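4. Does open storage save time? A second look

4.1 The claim and where it comes from

Few pieces of household advice are repeated with as much confidence as the claim that things kept in view get used and put back, while things kept behind a front get lost. It appears in organizing manuals, in rental brochures and, with less excuse, in the introductions of papers like this one. The usual source is a survey by Masson, who asked tenants in the Ferrand buildings how long it took them to find everyday kitchen items and how annoyed they were while looking. Tenants with open racks and shelves reported shorter searches and less annoyance. From that the literature has drawn a straight line to a design rule: take the doors off.

We do not dispute that the tenants said what they said. We do dispute that they were in a position to know. People are poor judges of short durations, and they are worse when the question hands them the answer. Masson's form placed the words "hidden" and "closed" next to each other in the first item, and "visible" and "open" in the second. A tenant who had never thought about the matter would have an opinion by item three.

There is also the problem of who had which kitchen. Open racks in the Ferrand buildings were fitted in the renovated units, which were smaller, newer and mostly let to people living alone. Closed cabinets stayed in the older units, which housed families. A person who lives alone and owns four plates will find a plate quickly wherever it is kept. Masson mentions household size in a footnote and then leaves it there.

4.2 What we mean by open and closed

Part of the confusion comes from the words. Studies in this area have treated a kitchen as one thing or the other, although almost every kitchen we have visited mixes the two. Plates stand on edge in a rack by the sink and the forks that go with them lie in a drawer. Someone setting the table uses both within a few seconds and does not think of this as switching systems.

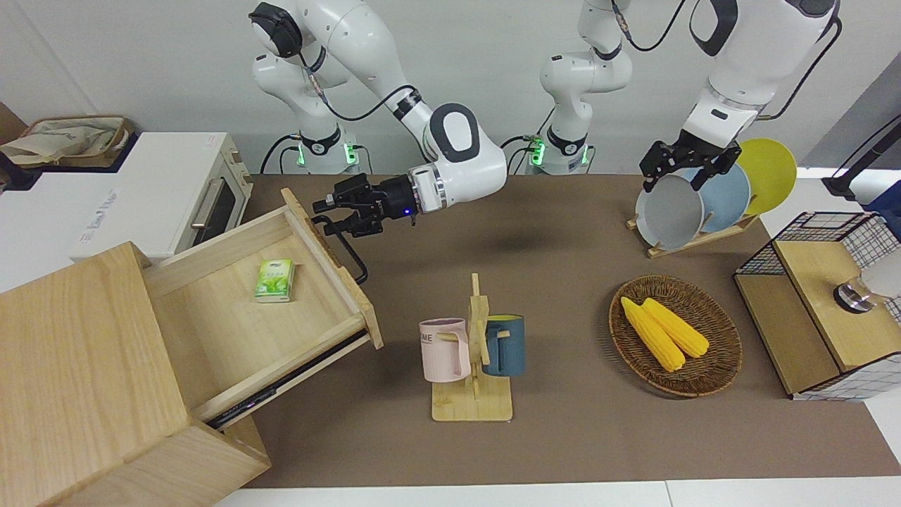
Figure 4. A wooden dish rack with three plates, and a drawer pulled out of a wooden cabinet.

For this reason we score each item of tableware and not the room. An item is "open" if it can be seen from a standing position with nothing moved, and "closed" if a front, lid or door has to be moved first. An item that can be seen but is blocked by another item is a third case, which earlier work has folded into "open" without comment. We call it "stacked." The bottom bowl in a pile of six is on full display and is still a nuisance to get at, and it seems odd to count it as a success for open shelving.

Holst has objected (in correspondence) that this third category makes open storage look worse by moving its hardest cases out of it. If anything it does the reverse. With the stacked items removed, what remains under "open" is the very best that open storage has to offer, and any advantage ought to show up there most clearly.

4.3 Method

We recruited 40 households through the Trekbridge tenants' newsletter and visited each of them twice in June, once in the morning and once after the evening meal. At each visit one adult was asked to lay a table for the number of people who normally ate there and then to put everything away again. Both tasks were timed with a stopwatch from the moment the first item was touched. We did not tell participants that storage was the subject. Some guessed.

Participants used their own kitchens and their own things. This costs us a good deal of control, and a reviewer of an earlier draft asked why we had not used a model kitchen. The answer is that the Varkance trial did exactly that, with 18 participants and a showroom fitted for the purpose, and its results tell us mostly how people behave in a showroom. None of its participants knew where anything was. Open shelves help a stranger - we doubt anyone needed a trial to learn it - and most people are not strangers in their own kitchens.

Coding was done by two of us separately. Where we differed, a third coder (Gebretsadik) decided without seeing the times. Most differences concerned glass-fronted cabinets, which we finally counted as closed. Readers who would count them as open will find that the results below barely move.

4.4 Results

Setting the table was no faster from open storage than from closed once household size was taken into account. Before that adjustment our data look very much like Masson's, and we could have written the same paper. After it, the difference shrinks to less than the difference between one person's morning and evening attempts. Stacked items were slower than both, and this was the only clear result of the first task.

Putting away gave a more interesting picture. Items that belonged in closed storage were more often left on the counter at the end of the evening visit, which is what the advocates of open shelving would predict. At the morning visit the pattern was gone. One reading is that people are tired in the evening and a drawer is one step too many. Another is that in the evening the items were more likely to be needed again soon, and leaving them out was sensible. Our data cannot tell these apart. We mention it mainly to discourage others from quoting the evening figure alone.

We also asked, at the very end of the second visit, which items the participant thought had been hardest to reach. The answers had almost no relation to the times. Several people named a drawer that sticks, and had opened it during the visit without any measurable delay. It is possible that annoyance is the thing worth studying, and that time has been standing in for it all along. If so, the field should say this plainly and stop reporting seconds.

4.5 Objections

Howlader's reanalysis of the Gresta diaries is often cited as independent support for the open-storage rule, and it deserves a reply. The diaries contain 800 entries in which a household member recorded looking for something. Most of the lost items were in closed storage. But most of what those households owned was in closed storage too, and the reanalysis never asks how many things were in each place to begin with. If nine-tenths of your belongings are in cupboards, you will lose most of your belongings in cupboards. Howlader grants the point in a later note and describes it as a limitation. We would describe it as the whole question.

A fairer objection is that our visits were short. Thirty minutes with a stopwatch may bring out tidy habits that vanish by Thursday. We agree, and a longer study with fewer interruptions would be welcome. Sproģis has suggested weighing the contents of counters over several weeks, an idea we like in principle, though it would miss light things such as spoons and would be thrown off badly by one cast-iron pan.

It may also be said that Trekbridge tenants are unusual. They probably are. So were the tenants at Ferrand, and their answers have been applied to kitchens everywhere with no sign of worry. Until someone repeats the timing in households that differ in income, age and floor space, we see no grounds for advising anyone to remove a cabinet door on the promise of saved time. Those who simply like the look of a plate rack can keep it, and need no evidence from us.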